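Progress report, household tasks project
To: Rebane program office
From: Oda Lundgren, Prallosell
26 August 2021

1. Work in this period
We continued with the two-arm table setup and the pouring chore. You asked in the last review if a machine can already do such kitchen work alone. My short answer is still no, but the parts of the chore are at different levels and I report them separately.

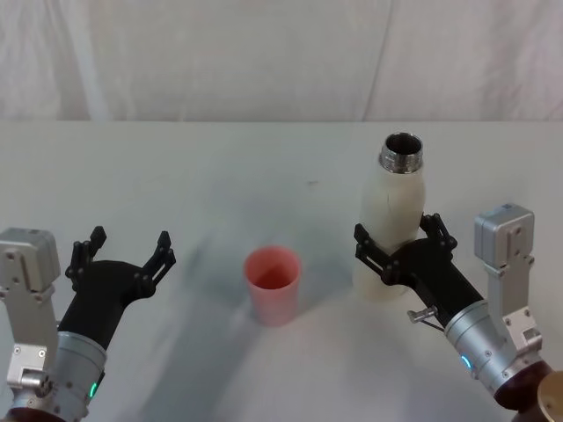 We made 1,409 attempts and 1,231 of them ended with a correct grasp. The remaining ones were mostly slips at the first touch. The Trukley software update removed one old fault, where the arm stopped and waited for an operator.

2. Wrist view
The new wrist view is recorded together with the other views. It helps at short distance, but it loses an object quickly when the object is at the side. 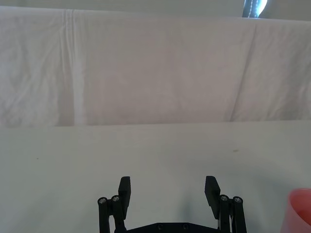

View from the wrist, gripper open, pink cup at the right edge.

Ciser has promised us a wider lens. The delivery is late and we did not yet pay the invoice.

3. Pouring
Pouring is the weakest part. A person feels how the weight moves in the hand, and our controller does not have this feeling. 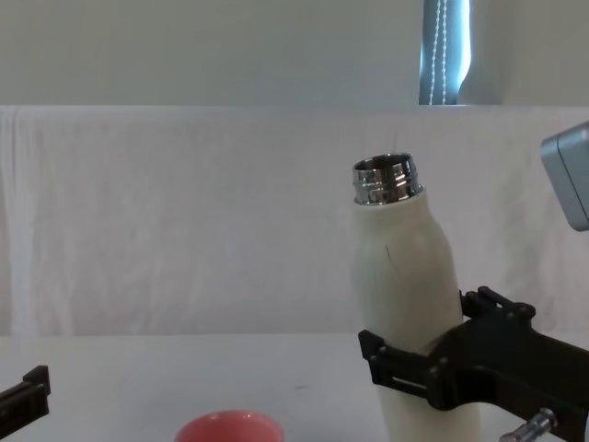 Grasp height is the question we want to settle before more pouring tests. At the moment the gripper holds the bottle at the lower middle, so the steel neck is high above the fingers -- a small turn of the wrist then moves the mouth a long way. We will try a higher grasp for 46 attempts and compare the spill.

4. Next period
We plan 500 attempts with full pouring. The remaining budget covers this, but not a second operator. Please confirm if the unused travel money can be moved to equipment.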